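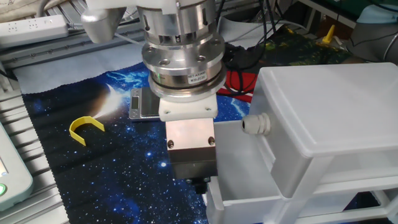 Starry mat, yellow U-shaped piece on the left side.

Kemlow monthly walkthrough, December, second floor
Done by me, Hsiu-ying Chu, starting at 7:30 in the morning with a very large coffee.

1. Exit doors and stairwell: OK. Both doors open with one hand and latch behind you. The stairwell bulb I griped about last month is new and wow, what a difference!

2. Fire extinguishers: ONE TO FIX. Gauges are all in the green, but the tag on the one by the copier hasn't been initialed. Drostley does our tags, so I left them a message.

3. Power strips: FIX TODAY. I found a heater plugged into a strip under a desk in room 286 (you know who you are, and yes, I know it's freezing in there). Wall outlet only, please.

4. Table coverings and floor edges: OK. I tugged at the corners, and I'd still like cloth kept well back from where people walk.

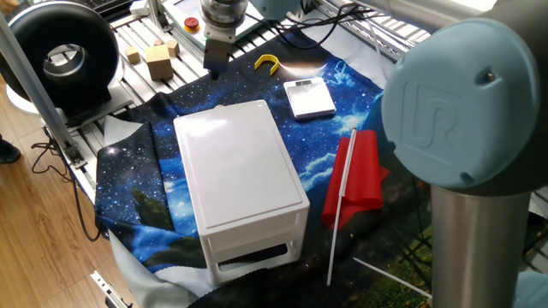

White drawer unit and kitchen scale on the star-print cloth.

5. First aid kit: RESTOCK. Down to two small bandages and a whole lot of eye wash. Order 80 of the mixed sizes, the Erdem ones stick better.

6. Storage room shelves: OK, mostly. Heavy boxes are back on the bottom - thank you, thank you. The Trindix cartons still need to come down from the top shelf.

7. Kitchen: OK. Fridge is at 38, microwave door closes tight. Somebody please claim the soup.

8. Heat: room 286 was 61 when I got there and 69 by ten. Work order 179 is still open, and I'll call again after lunch.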